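Drinks Waste in the Bramthorpe Canteen
Student project report, Food Service course

Our group wanted to know how much juice and cold tea is thrown away at lunch. We collected leftovers in August at two canteens, Bramthorpe and Rasside. 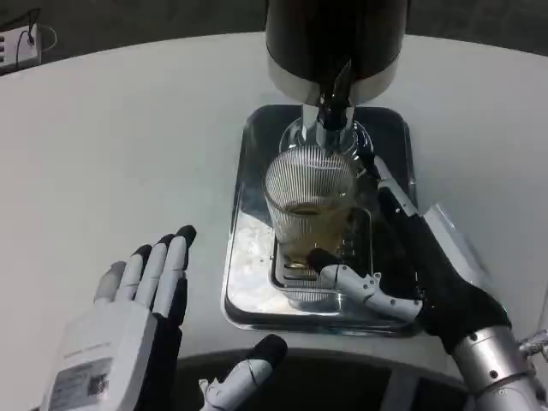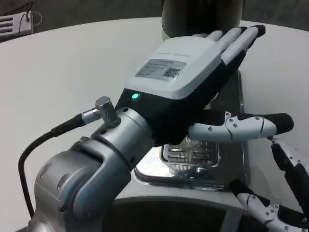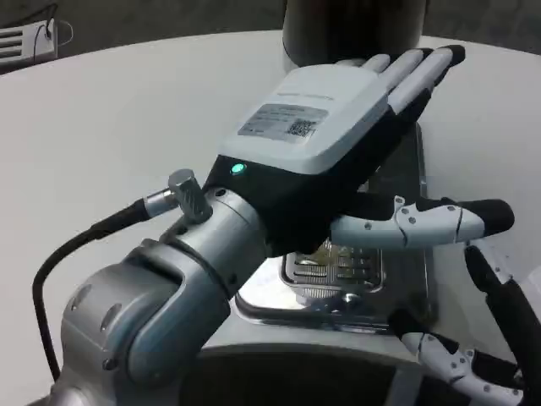 In 45 lunches the Bramthorpe guests left 574 glasses unfinished. Most guests fill the glass to the top and drink only a part. We suggest to pour less at first — a glass filled halfway, like the one on the drip tray, is enough with a small meal. Rasside had fewer leftovers, but its glasses are smaller.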